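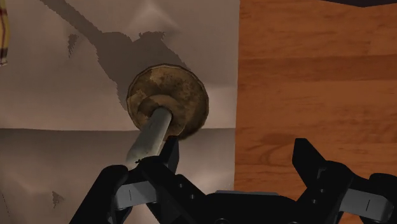

Polycythaemia vera (PV for short, and I'll stick with that) is a slow-growing blood cancer in which the bone marrow makes too many red cells. White cells and platelets often go up as well. It's mostly found in people over 60, though younger adults do get it, and I was a fair bit younger when mine turned up on a routine blood test!

Nearly everyone with PV has a change in a gene called JAK2. You aren't born with it as a rule – it's picked up during life, and I spent ages worrying about my children before Rommel Evangelista, the nurse at the Jesar clinic, put me straight.

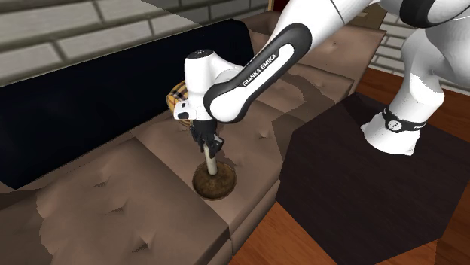 Robot arm holding a pale rod upright over a brown tufted sofa, its lower end meeting a round brown dish-like object.

Symptoms

Headaches, tiredness, a red face and itching after a warm bath are the usual ones (the itching is maddening). Some people notice nothing at all. The main danger is clotting, as the blood gets thicker.

Treatment

Most of us start with venesection, where blood is taken off much as it is from a donor, plus low-dose aspirin if it's safe for you. Higher-risk patients are usually offered

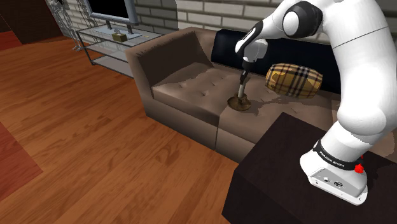 a medicine to slow the marrow down, such as hydroxycarbamide or interferon. Regular blood tests carry on either way, and mine are on a Saturday.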